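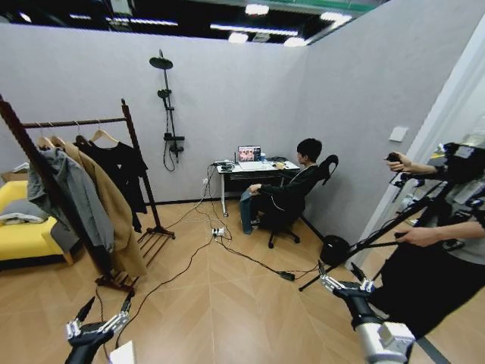 Closets & Storage

Lists > Small Spaces > Archive > August > Re: moths again

Prev | Next | Thread | Reply | Search

Hi all,

Catching up on the list after a long stretch of lurking, and this one got me typing:

> We found holes in two sweaters and a wool skirt, all
> stored in the same closet. I put in cedar blocks last
> year and figured we were covered. Do I have to wash
> every single thing we own? And is it safe to put any
> of it back in there? We're in a one-bedroom and there
> is no other closet.

Oh, I feel for you! We went through the same mess at our old place on Avitz Street and I cried over a cardigan, so no judgment here.

First, the cedar. I love the smell but I wouldn't count on it. Ours had been sitting there for years and smelled like nothing at all, and the moths were living right next to it. You can sand the blocks to bring the smell back, but that won't save a sweater that already has eggs in it.

You don't have to wash every single thing. The grubs want wool, silk, fur, feathers, that sort of stuff (and blends, sadly). I left our plain cotton shirts for last and only washed the ones that had been worn. For the wool I used the freezer. Bag it, squeeze the air out, leave it in there a good long while. I gave mine 4 days, took them out for one, then put them back for another round. My freezer is tiny, so this went on for weeks and we ate a lot of pasta.

The closet itself was the worst part. Empty it all the way, and vacuum the cracks along the baseboard, the shelf brackets, the carpet edge if you have carpet. Then take the vacuum bag outside right away!! I skipped that the first time and I'm pretty sure I just gave them a nicer home.

As for where to put things meanwhile, we lived off an open rack for most of a winter and I ended up liking it better. Coats get moved and shaken out every day, there's light on them, and moths don't care for any of that. I never did go back to packing the closet tight. The sweaters I don't wear go in zip bags now, clean, always clean. A sweater with a bit of soup on it is basically an invitation.

Sticky traps: I used the Sorkden ones. They only catch the males, so they'll tell you if you still have a problem but they won't fix it. Write the date on the back or you'll forget when you put them up (ask me how I know).

Does anyone here mend? I have that cardigan in a drawer still and would love to hear about darning on a fine knit.

Hugs from Wattimena, where it is way too hot to be thinking about wool

Comments

cavis_knitter: For fine knits try a single strand of embroidery thread and go slowly. Good light helps more than a fancy needle.

tinyflat: Check under the piano felt if you have one. That's where ours were.

mothmad: Thank you, bagging everything tonight. Goodbye, ice cream.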